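Speaker notes: Small words on big days
Moataz Hegazy, 9 May 2026

Slide 1. Hello, thank you, mic check. Ask who has been to a wedding in the past year. Wait for hands! Then ask who can remember a single thing that was written down there. (Usually the seating chart gets a laugh.)

Slide 2. My subject is lettering on celebration goods, meaning banners, napkins, cake boxes, slippers, cushions, the lot. I started collecting in October when my cousin got married and handed me a bag of leftovers, and I now have 1,327 pieces in the back bedroom. Say the number slowly.

Slide 3. The double happiness character. I love this one so much. It's the character for joy written two times, side by side, and joined up so it reads as a single shape. You'll find it on doors, teapots, candy wrappers and matchboxes. Draw it on the flip chart, big, and let people see how nearly symmetrical it is. That's why it works as a paper cut: fold the red sheet down the middle, snip, open it out. 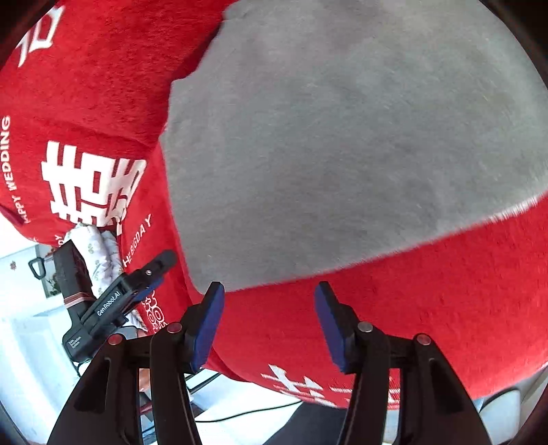 Slide 4. Mixing scripts. A line of English next to Chinese lettering changes the whole mood, and printers have to choose which one gets to be large. Tell the Hutapea story here (the print shop, the upside-down proof, the very patient bride). Keep it under two minutes, I always run over.

Slide 5. Spacing and spelling. Party goods do wonderful things with word breaks. Two words become one, a capital turns up in the middle, and the guests still know exactly what's meant. Read out my favorite three from the handout and let the room pick a winner.

Slide 6. Color. Red and gold first, then white on red, and why white ink needs a heavier letter on a fuzzy surface. Pass round the Collix fabric swatches. Remind the front row to send them back this time!

Slide 7. Activity. Pairs, pencils, one blank napkin each. Design a greeting for a wedding in no more than four words. Play the quiet music.

Questions. If there's a gap, ask what their grandparents kept from their own weddings. Somebody always has a matchbook. Handouts are on the table by the door, 33 copies, so please share.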